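Posted in June by Jeferson Vieira

Sorting out the pick planner

Most of this month went into the pick planner for the bin cell, and I want to write down what changed before I forget why I did it.

The old version was simple. The perception node (we call it Floka) gave the planner a list of block poses, the planner sorted them by confidence, and the arm went for the first one it could reach. That works when the bin is full. It gets worse as the bin empties, when what is left is often close to a wall. A finger needs space on both sides of a block, and a wall takes one of those sides away.

I went through the logs from the last 872 pick attempts. The failed ones were mostly not bad poses. The pose was fine and the grasp was wrong for where the block was lying. The planner had a wall check, but it only tested the gripper at the final grasp position. It never tested the approach. With sloping walls that matters a lot, because the clearance changes as the fingers come down.

So the check now runs along the whole approach. I sample 18 points on the path and test the finger geometry against a bin model at each one. The bin model used to be a straight-sided box. Cordeiro measured the wall angles for me and I put the real slopes in. That change alone got rid of a whole class of grasps the planner used to love and the arm could never finish.

The second change is ordering. Confidence is still in the score, but it is one term out of four. The others are clearance to the walls, clearance to neighboring blocks, and how far the wrist has to turn. I tuned the weights by hand at first, then wrote a small script that replays logged scenes and scores the choices. It gets through 2,000 scenes while I make coffee, so I stopped guessing.

Planning time went up, as expected. It was about 388 milliseconds per pick after the first rewrite. Most of that was the collision code rebuilding the bin mesh on every call, which was my own mistake. I cache it now and the wait is short enough that I don't notice it.

Color still causes trouble. The segmentation is happy with the red blocks, but the dark green ones sit too close to the gray of the metal once there is a shadow on them. I have been thinking about dropping color and working from depth edges only. The blocks are plain bars, so depth should be enough.

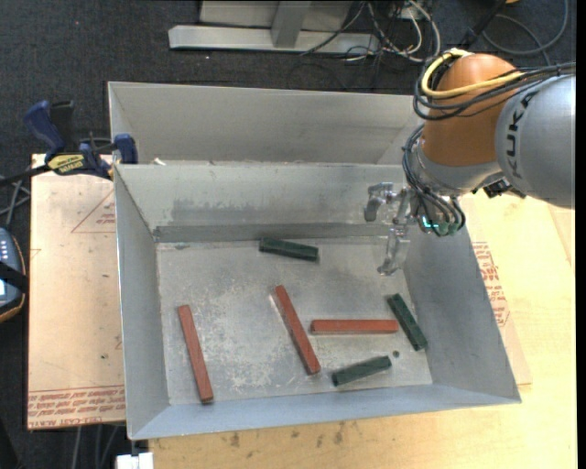 The next job is the recovery behavior. If a grasp fails, the planner takes a fresh look and often picks the same block again with the same grasp. I want it to remember the last few failures and lower their score for a while. The code is on a branch, with no tests yet.

Related posts
Calibrating a fixed camera without losing an afternoon
Replaying logs with Brultard
Notes from the Pleltthorpe meetup
Why I moved the gripper config out of the launch file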